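Pens and Paper Cups Wanted for Balaskas Hall Reading Room

Monday, 20/09/2021

If you have a drawer at home that won't close because of all the pens in it (and who doesn't?), Mehwish Qureshi would love to hear from you. She looks after the reading room at Balaskas Hall, and she is gathering markers and pens for the writing tables before the new season of evening classes gets going. Last season the room had 115 people signed up, and by December there was hardly a working marker left in the place!

The plan is a simple one, with a plain paper cup on each table and the markers standing up in it, where everyone can reach them.
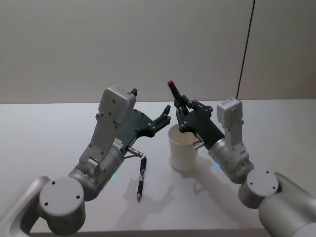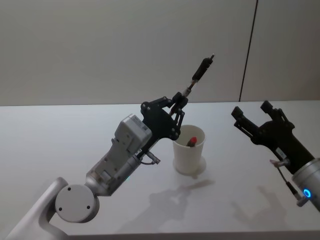

A white cup on a white tabletop.
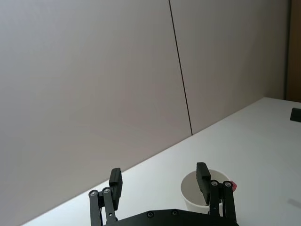
Prodromos Koutsoukos, who teaches the Tuesday lettering class, is especially hoping for black and red, and he asks that you try each one on a scrap of paper before you bring it in. Caps matter too, so please send them along if you find them rolling around loose. There are 11 tables to fill, and paper cups are just as welcome as pens, as long as they are tall enough that a marker won't tip them over. Drop everything off at the front desk on Testov Street any afternoon before five, and do stay for a cup of coffee while you're there.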